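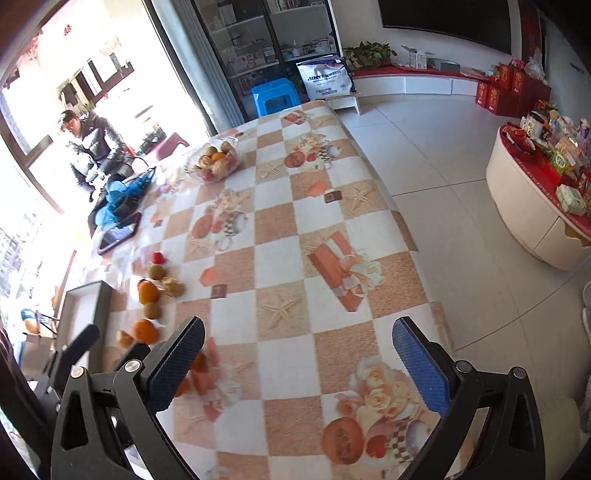 Pylyp Pylypenko has written the Saturday-length crossword for the regional paper in Tostitz for long enough that he no longer keeps the early ones. He has sold 3377 puzzles by his own log, most of them to newspapers and a few to a ferry company that printed them on the back of its timetable. In August he handed over half of the job to Aksel Bach, who had been sending him corrections by mail for years.

The two of them now work out of a rented room above the Cluna bookshop. There are two desks, a shelf of dictionaries and a kettle. Pylypenko works on squared paper. Bach works on a laptop and prints everything out at the end of the day so that Pylypenko can mark it up.

"I started because the paper had a hole in it," Pylypenko says. "They bought a puzzle from an agency and the agency closed. The editor asked in the corridor if anyone could make one. I was in the advertising department. I said yes, and then I went home and found out how it was done."

It took him nine evenings. The grid had a mistake in the lower right corner, where two across answers shared a letter that did not work for either. The paper printed it anyway. He remembers eleven letters of complaint and one from a schoolteacher who had solved the rest and enclosed a better corner.

"I used her corner two years later," he says. "I wrote and asked her first."

A standard grid for the paper is fifteen squares by fifteen. The larger weekend grid is twenty-one by twenty-one. Both have to look the same when turned upside down, a rule that solvers rarely notice and that Pylypenko will not break. Bach would break it more often.

"If I have a very good long answer and it wants one extra black square, I would put in the black square," Bach says. "Pylyp takes out the answer."

"I take out the answer," Pylypenko says. "There will be another one."

He begins with the long entries, usually three or four of them, and places them before he draws any black squares at all. After that come the corners. He leaves the middle for last, which Bach says is the opposite of what most people do. Pylypenko's view is that a bad middle can be repaired from four sides and a bad corner can only be repaired from two.

A daily grid takes him a morning. The clues take the afternoon and part of the following day. He writes them on index cards, one clue to a card, and keeps the cards in shoe boxes by the first letter of the answer. Before he reuses an answer he looks up how he clued it last time. Some cards have more than a dozen clues on them, each with a month and a small tick to show that it ran.

The card for "oboe" is full on both sides.

"It's a terrible word to need and I need it all the time," he says. "Vowel, consonant, vowel, vowel. It gets you out of trouble. I have called it a reed, a woodwind, a thing that tunes the orchestra. I have tried to go a whole year without it. I got to March."

Bach came to the work as a solver. He was a proofreader for a company that made manuals for heating systems, and he did the Tostitz puzzle on the train. His first letter to Pylypenko pointed out that a river had been given to the wrong country. The second was about a plural. By the fifth or sixth, Pylypenko had begun sending him the puzzles before they were printed.

"I wasn't paid for that," Bach says. "I didn't mind. I had them a week before anyone else on the train."

He is paid now. The paper gives 80 for a daily puzzle, split between them when both have worked on it, and more for the weekend one. Neither man lives on it. Bach still does two days a week on the manuals. Pylypenko has his pension from the advertising department.

The biggest change since Bach arrived has been the word list. Pylypenko never had one, apart from the cards and what he could remember. Bach has been building one on the laptop, typing in the cards box by box and giving each answer a score. A lively, common word scores high. An abbreviation that only appears in crosswords scores low. He has cut 900 entries so far that he thinks should not be used again.

They argued over those for most of a month. Pylypenko asked for 41 of them back and got 26. He still brings up the others. One is a kind of medieval shoe. Another is the name of a lake that he says everybody in Tostitz over the age of sixty can spell.

"Then everybody over sixty would be happy," Bach says. "I would like somebody to be happy who is thirty."

The question of who solves the puzzle comes up often. The paper ran a short survey in the spring and had 1000 replies. Most were from people who solve in pen. A good number said that they solve with someone else, at breakfast or over the telephone. One couple reported that they buy two copies and race. The most common complaint was that the print is too small, and the paper has since made the clues a size larger by dropping the chess problem. Pylypenko received letters about the chess problem as well, although he had nothing to do with it.

Themes are another matter on which they differ. Pylypenko likes a theme that can be missed. In one of his favorites, every long answer had a bone of the body running through it, and there was no title and no note. Four readers wrote in to say they had seen it. He was pleased with four.

Bach prefers to give a hint, usually in the last across clue. "If I find a bird in each long answer, I want to know the person meant it," he says. "Otherwise I wonder about it all day."

They agree on what makes a bad clue. It should not need a fact that no one would care to learn. It should not be true of six other words of the same length. A clue that made one of them laugh when he wrote it is put aside and read again in the morning. Most of those are thrown out.

Bach recites one that survived. The clue was "It's over your head at home," seven letters, for "ceiling." He had first written something longer about painters. Pylypenko crossed out all but the last part and turned it around.

"He does that," Bach says. "I give him fourteen words and he gives me back five."

Errors still get through. Last winter a clue number was left out of the down list and the whole column after it was off by one. The telephone at the paper rang from half past six in the morning. Pylypenko went in and answered it himself until noon. Several callers had already worked out what had happened and only wanted to be told that they were right.

He keeps a notebook of errors. It has the date the puzzle ran, the nature of the mistake and the name of the person who caught it first. Bach's name is in it more than anyone's. There is a long gap where it stops appearing, and that is the period when he was reading the puzzles in advance.

This fall the two are preparing a book, which will be put out by Derero, a small press that mostly does maps and walking guides. It will have sixty puzzles, all newly made. Pylypenko wanted to reprint old ones and the press said no. He has finished twenty-two and Bach seventeen. The answers will be at the back, upside down, at Pylypenko's request.

"If they're the right way up you see them when you flip through," he says. "I don't want to see 'oboe' before I've started."

The book will also carry a short introduction on how to begin for people who have never solved one. They wrote it together and it runs to a page and a half. The advice is to read all the clues once without writing anything, fill in the blanks and the plurals, and then work outward from whatever is most certain. It recommends a pencil. Bach wanted to say that looking things up is fine. Pylypenko asked that it say looking things up is fine after the first day, and that is how it stands in the proofs.

Asked if he plans to stop, Pylypenko says he has promised the paper two more years of weekend grids. He would like to make one with no three-letter words in it at all. He has tried it on paper several times and has the top half of one in a drawer, with a corner that does not work yet.

Bach has offered to run it through the laptop. Pylypenko has told him to leave it where it is.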